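Lantern night, and the morning after

I'm writing this with my feet in a bucket of warm water, because Brittany and I walked the whole river route last night and then (why not!) walked it again going home. Seven years in Noltville and I had never done the Lantern Walk from the start. I always joined in by the bakery, ate something, clapped and went to bed. Never again. From now on I start at the mill with everybody else.

The town was saying 4000 people by the time we reached the bridge. It used to be 2000 in a good year, Ama says, and she has been to every one since she moved here, so I believe her. It did feel full. We were shoulder to shoulder on Tetteh Street and I could hear the drums long before I could see them.

What I want to remember:

The quiet part. At 8 the street lights go off all along the water and people stop talking without being told. Then one lantern gets lit at the mill, and the flame is passed back, hand to hand, up the hill. I was far enough back that I watched it come toward me for ages. A little boy in front of me was holding his breath. When mine caught I said "oh!" out loud like a fool.

The singing. I only know the chorus of the old harvest song and I mumble the verses. Brittany Lapointe, who claims she can't sing, knows all five. She learned them from her grandmother and had never mentioned it in all the time I've known her.

The food, of course. Sweet rice cakes from the Okura stall, still hot, with the black sesame inside. I had three. Ama Aryee brought her own groundnut soup in a giant flask and poured it for strangers on the steps. I met a couple from Fedance who drove over just for the night and they are coming back next year with their whole choir.

My lantern. The paper split at one corner before we even got to the church, and I patched it with a bandage from my purse. It held! I'm keeping it. It's on the kitchen shelf now, bandage and all, next to last year's, which was much prettier and which I like less.

We got in after midnight and I slept like a stone. I woke up still humming, made eggs, and called Mom to tell her all of it twice.

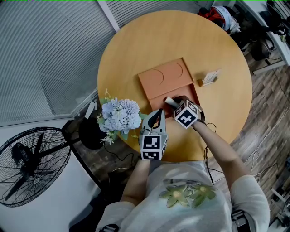
For next year

Ask Ama to teach me the verses, starting in March so I have no excuse. Thicker paper, the kind with threads in it, and a longer stick, my arm is killing me. Real shoes. Get to the Okura stall before the walk, since the plum ones were gone when we got there and I have been thinking about them all day.

Also bring Mom. She said no on the phone, but she asked what time it starts.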